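Dranora Bench Arm: Set-up Guide
Section 6: Your first real chore (drive caddies)

Written by Idris Voyle, with corrections from Rhiannon Hopkin

If you've got this far, the arm is bolted down, it knows where its own elbow is, and you've spent an afternoon making it pick up foam blocks. Lovely. Foam blocks are very forgiving. In this section we move on to a job that somebody might really want doing, which is working inside an old desktop computer and dealing with the hard drive.

I get asked a lot whether the arm can take over this sort of thing yet. My answer in February was "no", and my answer now is "bits of it, with you sat next to it". At the Keletgate repair bench we gave it 300 goes at drawing a caddy out of a tower. It managed 209 of them with no help. The rest needed a nudge, a restart or (on 11 occasions) one of us leaning on the stop button. A teenager with a free Saturday job would beat that easily, and would also sweep up. But it's a long way better than last year, and I do think it's worth setting up!

Before you start

You'll need a tower with the side panel off, a white or plain tabletop if you can get one, and a drive in a caddy that slides. If your drive is held in with screws, skip to Section 9. The arm can't do small screws reliably and I'd sooner you found that out from me than from a stripped thread.

CAUTION: Unplug the computer from the mains before anything else. Then hold the power button in for a few seconds. Do this even if you are sure it's off.

CAUTION: Choose a machine you don't mind losing. Back up the drive first, or use a dead one.

6.1 Setting out the job

1. Lay the tower on its side so the open side faces the arm. Wedge it so it can't creep. A folded towel works fine — Rhiannon uses a proper rubber mat, and hers creeps less.

2. Find the drive by eye. Look for the caddy first, as it's often a brighter colour than everything around it.

3. Tidy any cables that hang across the caddy. Power wires are the worst for this because they spring back. Tuck them, wait a minute, then look again.

4. Unplug the data and power leads from the drive yourself. The arm doesn't know a plug from a bracket, and it will happily pull the lot.

5. Drive the arm to Park, then open the fingers to 39 on the grip slider. Wider than that and the back of the finger starts catching on the case.

NOTE: Grip slider numbers aren't millimetres. I know. We've asked.

6.2 Teaching the approach

1. Press Teach. The light on the base goes amber and the arm goes limp enough to push about.

2. Bring the gripper in low over the motherboard, at a slant, keeping the fingers well clear of the memory slots. The little white latches on the ends snap off very easily (sorry, Arturo).

3. Stop when one finger is just short of the drive's lower edge. Don't touch it yet. Press Mark.

4. Check the wrist camera view on your screen. You want the caddy in sight above the finger. The gripper itself will fill a good half of the picture and you'll think you've done something wrong. You haven't, it's just a big gripper in a small space.

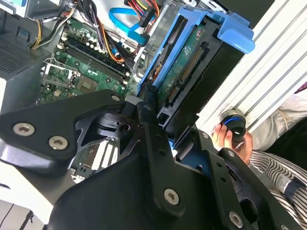

Fig. 6-2. Wrist view on the approach: blue caddy and drive, with the right-hand finger reaching towards the drive's lower edge.

5. Look at the circuit board on the drive. If it faces outward, as in Fig. 6-2, the finger must go to the edge of the caddy and never flat against the board. Move the mark if you need to, then press Mark again to overwrite.

6. Press Teach a second time to lock the arm. Keep your hands out of the case from here on.

6.3 First run

1. Set the speed to Crawl. Please don't skip this, however well the foam blocks went.

2. Press Run and keep a finger on the stop button for the whole of the first go.

3. If the finger reaches the caddy and stalls, let it time out. It will back off by itself and try once more from slightly higher.

4. If it stalls twice, press Stop, go back to 6.2 and teach a shallower angle. Nine times out of ten the angle is the trouble.

5. Once the caddy is out, let the arm lower it onto the table before you reach for it. It holds on tighter than you'd expect and you'll end up in a tug of war.

NOTE: Putting the caddy back is a separate job and a harder one. The software lists it as "beta". I'd call that generous, and Nurhan Kılıçarslan, who tested it for this guide, used a ruder word. Do it by hand for now.

If you get the message LOST EDGE, the camera can't tell the caddy from what's behind it. Move your lamp round to the side and run 6.2 again from step 3.

Section 7 covers memory modules. Read the caution at the top of it before you buy any.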